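Refinishing a joined maple board - oil or leave it bare?
Workshop Surfaces > Boards and Tops

Josport
10 Aug 2021
I have a maple board made up of planks edge-joined side by side, used as a loose top for sorting shape blocks by colour. It sits on a perforated metal table. The surface is sound but the seams are starting to show as faint lines. Sanded to 180 last time. Two questions: does it need a finish at all, and will oil transfer to the blocks?

Grindia
Seams showing is normal on a joined panel. The planks move across the grain with humidity and the glue line does not. If you cannot catch a fingernail on them, leave them alone.

On finish, I would use a hardwax oil, two thin coats, buffed dry. Bare maple picks up skin grease and goes grey.

Ando
Disagree on the oil. A block with a textured surface holds whatever it touches, and uncured oil will mark the yellow ones first. Water-based matt varnish, both faces, and the board stays flat as well.

Grindia
Uncured, yes. Leave it 8 days and there is nothing left to transfer. Varnish on a board that gets blocks dragged over it will scratch, and then you are sanding the whole face to repair one line.

Josport
Nothing is dragged much. The blocks are lifted and set down in pairs, one colour to a pair.

Ando
Then varnish will last. Do the underside too. With one face sealed and the other over open holes, you have uneven moisture exchange and it will cup.

Grindia
Agreed on both faces, whichever finish. Check that the bolt heads in the table are not proud of the surface before you blame the timber for rocking.

Josport
Checked with a straight edge, all fine. I have 32 g of hardwax oil left in a tin, which might do one face. I will test both finishes on an offcut and leave a block on each for 10 days. Board as it stands, with the blocks paired up:

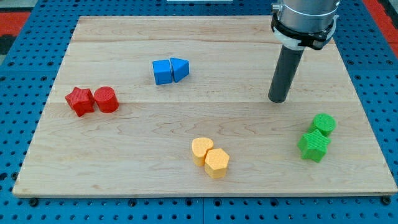

Despina Karagiannis
I would add a third offcut with no finish at all. My own maple top has been bare for years and gets a light rub with 240 grit each August. It has greyed slightly at the front edge and nowhere else, and no block has ever picked up a mark from it.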